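Morikawa Center Opens Supply Packing Room

June 27, 2024

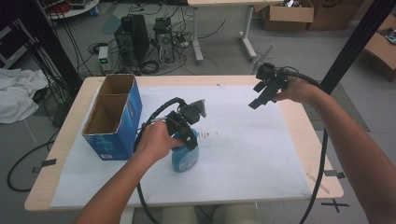 The Morikawa Center has opened a packing room on its ground floor for the preparation of household cleaning supplies. Boxes packed there will go to tenants of the Levov and Mondico residences, beginning with 19 apartments that change hands this summer.

Work is done at tables covered with white paper, which is replaced when it becomes marked. Spray bottles are packed upright in divided cardboard boxes — one bottle to a compartment — and each box is checked before it is closed. Cloths and sponges are packed separately.

"Bottles that lie on their sides tend to leak on the way to the apartment," said Hiyori Miyazaki, who manages supplies for the center. "The dividers have reduced the number of complaints."

The center expects to prepare 600 boxes in its first year. Tenants who have not received a box within 3 days of moving in should contact Emiko Tsuji at the Housing Office, Room 1012. Empty boxes may be returned to the same office in good condition, with the dividers in place.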